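Laboratory Handout 7: Comparing Two-Finger Grippers on Small Round Objects
Unit: Manipulation Hardware and Control
Prepared by Etelka Vass. Bench procedure by Iara Palma.

Read sections 1 to 3 before your bench session. The handout replaces the April version, which used the older Vorklow controller and a different finger geometry. Anyone holding a printed copy of the old one should discard it, as the force units have changed.

1. Purpose

The exercise compares two settings of a parallel two-finger gripper when the target is short, round and partly translucent. Students will measure grasp success, lateral drift of the object during closing, and the delay between the close command and the first detected contact. The same measurements are then repeated with the second arm.

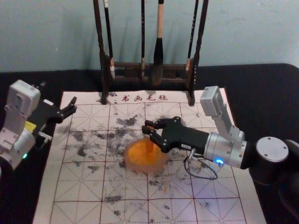
Reading time: 7 minutes

2. Background

A short cylinder is an awkward target for flat fingers. There is very little side wall to hold, and the fingertips must come down close to the surface underneath. If the approach is too high, the fingers close on the upper rim and the object tips. If it is too low, the fingertips load against the mat and the wrist reports a contact that has nothing to do with the object. Where the object has a raised part on top, that part gives a second possible grasp site, with a smaller closing distance and less tolerance for position error.

The work surface matters as well. Felt compresses under load, so the table height measured by touching off with a fingertip depends on how hard the fingertip presses. Use the Waketico touch-off routine at its lowest force setting and record the value for both arms. Do not copy the value from one arm to the other.

The printed practice grid on the calligraphy mat is used in this exercise as a visual reference for drift. The squares have diagonal and centre guide lines, so a displacement can be read against them in the head camera view. The felt is not a calibrated target. Where it is creased the grid lines are no longer straight, and readings taken across a crease should be marked as such in the log.

Ink stains on the mat are a known source of false edges in the segmentation step. The Gulyás colour filter handles an orange object on white felt well, but its edge stage will sometimes join a dark stain to the outline of the object. Check the overlay before accepting a pose.

3. Cameras

Two viewpoints are compared. The head camera looks down across the mat and gives the better estimate of position on the grid. The chest camera sits lower and gives a better view of things that stand up from the table, such as the brush rack, but a target near the edge of the mat can fall at the bottom of its view or leave it entirely.

Points to note when comparing the two:

a) Height. The chest view resolves vertical clearance between the fingers and the mat more clearly, provided the target is in view.

b) Occlusion. In the head view the gripper body can cover the target during the last part of the approach. Log the last pose obtained before occlusion.

c) Thin objects. The hanging brushes are narrow and cast soft shadows on the wall. Depth estimates on the handles are unreliable from either camera. Treat the whole rack as a single keep-out box – do not model the brushes one by one.

d) Texture. The wall behind the rack is plain and gives the stereo matcher very little to work with. Mask it.

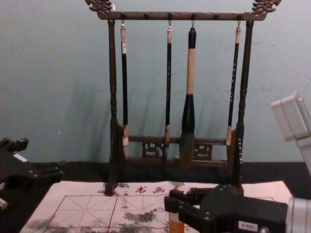
4. Procedure

4.1 Start the Jesska controller and home both arms. Confirm that each arm reports ready on the console. The status lights on the arms are not a substitute for the console message.

4.2 Load the keep-out box for the rack. Jog each arm slowly towards the rear of the mat and confirm that motion stops at the boundary.

4.3 Touch off on the felt with each arm, as described in section 2.

4.4 Place the target near the middle of the mat, clear of the heaviest stains. Save one still from each camera.

4.5 Run the approach with the right arm and stop above the target. Check the finger opening against the object, then check that the cable at the wrist hangs free. A cable that drags on the felt adds a side load and will show up as drift.

4.6 Close with setting A. Hold for 3 seconds, open, retract. Save the log.

4.7 Repeat with setting B. Return the target to its starting square by hand between trials, with the arms in hold.

4.8 Repeat steps 4.5 to 4.7 with the left arm. The right arm must be parked first. The two workspaces overlap over the centre of the mat and the controller does not check for arm-to-arm collision in this mode.
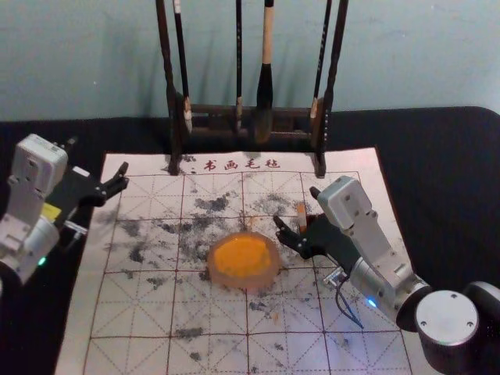
Figure 3. Head camera view with the round dish on the practice grid and both grippers over the mat.

5. Reference data

The reference set contains 131 trials recorded on this bench, with the closing force limit at its default. The log samples at 600 Hz. Use the reference set for the delay calculation only; its drift values were taken with a different mat and are not comparable.

When computing delay, take first contact as the first sample at which motor current leaves the free-motion band and stays outside it. A single sample outside the band is noise. State the band you used.

6. Reporting

Submit one table per arm, with a row for each trial and columns for setting, result, drift and delay. Grade the result as held, slipped or missed. A grasp that tips the object but keeps hold of it is graded held, with a remark. Attach the overlay for any trial in which the pose was rejected.

In the discussion, address the following:

– whether the difference between settings A and B is larger than the difference between the two arms
– the effect of touch-off error on the missed trials
– which camera you would keep if only one were available for this target, and what you would lose

Reports are due by 5 p.m. on the Sunday after your session. Questions about the controller go to Iara Palma; questions about marking go to Etelka Vass.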